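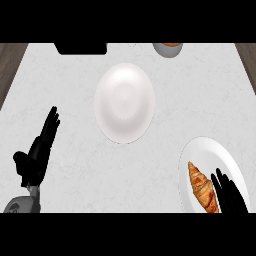
Section 4. Planning and Budgeting for a Two-Arm Serving Station

4.1 Scope

This section is addressed to the person responsible for purchasing. It covers the work to be completed before an order is placed with Brason or an approved reseller. Installation is covered in Section 5.

4.2 Before requesting a quotation

1. List every item the station will be expected to handle, including bowls, plates and food. Soft or flaky items such as croissants must be listed separately from dishes.

2. Record the material and finish of the work surface. Glossy white dishes on a pale stone counter offer little contrast, and the sensor package should be chosen with this in mind.

3. Measure the clear counter depth. A minimum of 30 inches is required for two arms with multi-fingered hands.

4. Run the planned tasks in simulation using the Fotine planning software. Save the results and attach them to the quotation request.

Note: Simulation results support the choice of hand and reach. They do not replace the on-site acceptance test.

4.3 Preparing the budget

1. Enter the base price of the arms, hands and controller as quoted.

2. Add $1000 for the on-site survey. The survey fee is not refundable.

3. Add $500 for each additional set of fingertip covers. Food service sites should order one spare set per hand.

4. Enter the annual service plan on a separate line. Tedesco mounts are serviced under their own agreement and must not be included here.

5. Obtain written approval for the full amount before signing.

Caution: Do not order hands and arms from different suppliers without written confirmation that the wrist connection is compatible. Returns of opened hand units are not accepted.

4.4 Submitting the request

Send the completed forms to Nikau Hapeta, Planning Desk, Clorkberg office. Requests received by noon on Monday are reviewed the same week. Quotations remain valid for 30 days from the date of issue.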